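¿De qué está hecho lo que envuelve tu merienda?
Protport para peques, cuaderno de los materiales

Suena el timbre, hay hambre, abres la bolsa, comes, y fuera. ¿Y el envoltorio? Casi nadie lo mira dos segundos. Hoy sí. Vamos rápido que el recreo es corto.

Tres cosas de merienda de toda la vida: una bolsa de patatas, una barrita, una botella de agua. Las tres llevan plástico. Pero no el mismo, ojo.
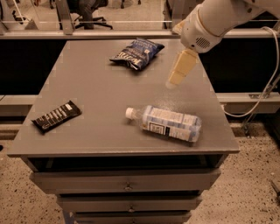

Empezamos por la bolsa. Brilla, ¿verdad? Muchas bolsas de patatas son un bocadillo de capas finísimas: plástico, una capita de aluminio, plástico otra vez. El aluminio no deja pasar la luz ni el aire, y así las patatas siguen crujiendo. Y lo de que viene "medio vacía"... es gas, casi siempre nitrógeno. Hace de cojín. Sin él, migas.

Prueba en casa: arruga una bolsa ya vacía (y limpia) con el puño y suéltala. ¿Se abre sola? Entonces tiene mucho plástico. Con papel de aluminio haz lo mismo, verás que se queda hecho una bola.

Ahora la barrita. Envoltorio finito, pegado por las dos puntas. Esas puntas con rayitas se llaman sellos, se hacen apretando con calor. En la fábrica Urik salen 500 barritas por minuto, un ruido tremendo. Y por qué tan oscuros algunos envoltorios? Por la marca, por gusto, y a veces porque la luz estropea las grasas de los frutos secos.
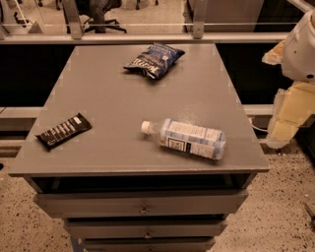
Un lector de la clase Hoàng nos escribió que él tira la barrita y la botella al mismo cubo y pregunta si está mal. Pues no! En España los dos van al contenedor amarillo. La bolsa de patatas también. Lo que no va ahí es lo que queda dentro: medio trozo de barrita va al marrón, con los restos de comida.

Vale, la botella. Casi todas son de PET, un plástico transparente y ligero. Busca un triángulo con un 1 en el culo de la botella, ese es su número. El tapón suele ser de otro plastico, más duro. Las rayas y ondas del cuerpo no son adorno, sirven para que aguante sin doblarse.

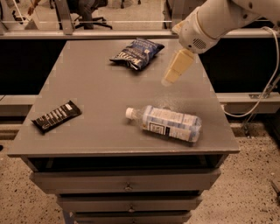

Cómo dejarla lista:

Vacíala del todo. El agua que sobre, a una planta.
Aplástala a lo largo.
Ponle el tapón otra vez, así no se pierde por el camino.
Al amarillo.

Luego la trituran en escamas, las lavan, las funden y salen cosas nuevas. Otra botella, o tela para un forro polar.

En el taller Drirkico juntaron 41 botellas y 70 envoltorios en un mes, entre todos. ¿Y tu clase? Apuntadlo en una cartulina, una raya por cada cosa, y en diciembre miráis cuántas van. Palabras nuevas de hoy: sello, PET, nitrógeno. La próxima va de latas.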